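Bud vase

A bud vase is a small vase with a narrow neck, made to hold one stem or a few thin ones. That's the short version, and I'd have stopped there if the folks who started this household encyclopedia hadn't asked me for a full entry. So, full entry it is!

Size and shape

Most of the ones I've handled hold under 200 milliliters of water, and I'd call 150 a good everyday size. The neck does most of the work. It keeps the stems standing close together, so a couple of cheap sprigs look like you meant it (in a wide jar the same sprigs flop to the sides and sulk). Bodies can be round, bottle-shaped, square, or like a little teardrop. I'm partial to the bottle shape, mostly for cleaning reasons I'll get to below.

Materials and color

Glass and glazed ceramic are the usual choices. Unglazed clay turns up too, and it's lovely, but it can sweat through and leave a ring on a tabletop, so I put a saucer or a cork round under mine. Terracotta pink has become a very common color whatever the vase is made of, and I think it's the best one going for white flowers. Pure white flowers in a pure white vase can look a bit like a dentist's office, although I've done it plenty of times and enjoyed it.

On the table

The big selling point is that a bud vase leaves the table usable. A cup, a tray, a small box of odds and ends can all share the same surface with it, and you can still see the person across from you. I like it toward the far end of a work table, out of elbow range.
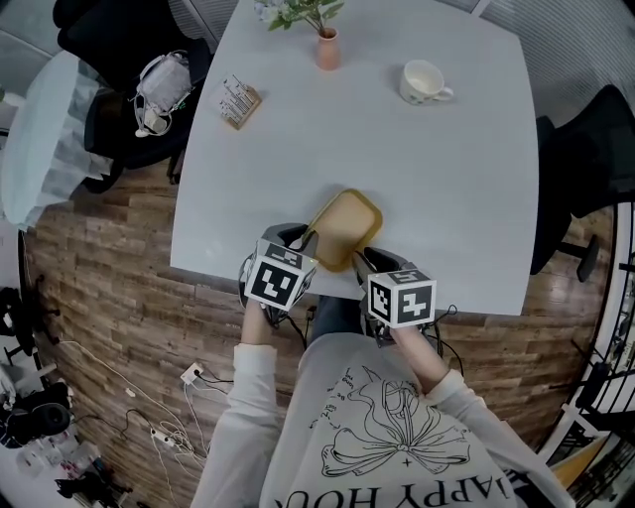
Kariuki disagrees with me on the far end and says a bud vase belongs within arm's reach, where you'll notice when the water is low, and that a vase you can't reach is a vase you forget until it smells. Fair point, and I've left it in the entry.

On a white table the vase is often the only warm color around, so even a tiny one carries a long way. Trays are the natural partner. A light wood tray with a raised rim will catch drips and fallen petals, and you can carry the whole business to the sink in one trip.

More than one in a room

People who get into bud vases rarely stop at one (I have 8, please don't tell me that's a lot). You can line them up on a windowsill, but I prefer to scatter them, say one on the desk and another on a side table by the wall. Use the same sort of flower in both and the room feels pulled together, even with mismatched vases. A striped cloth under the second one is a nice touch, particularly on a round table where it can hang in folds.

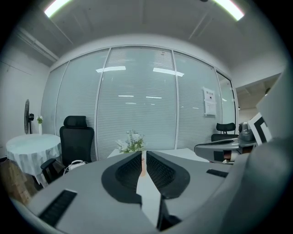
Bumik

Filling and cleaning

Fill it two-thirds of the way, strip any leaves that would sit under water, and cut the stems at a slant. Small vases run dry fast in warm weather, so top them up every day. For cleaning, drop in a spoonful of uncooked rice with warm water and dish soap, cover the top with your thumb and shake like mad! A bottle shape lets the rice swirl all the way around, but square ones hold on to gunk in the corners and need a pipe cleaner.

See also: Posy; Saucer; Table tray

Last edited July 21, 2025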